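Sorin Mladenović wrote:
> Oil the board every month, October included, and it will
> outlast you. Clornach oil is 30 a bottle and worth it.

Is it? My Pralter board has had plain mineral oil twice in its life. Still flat.
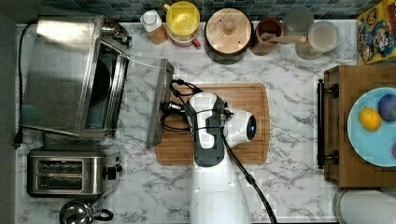
Cutting board with groove, toaster oven at left

I don't buy the "food grade blend" talk either. Show me what's in it besides mineral oil and wax. Dallia won't say.
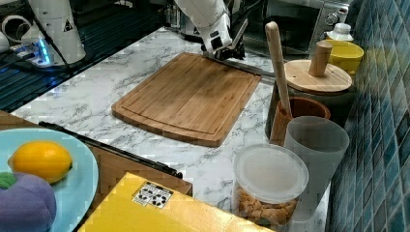

Digest no. 194

And soap does not ruin wood. Standing in the sink does.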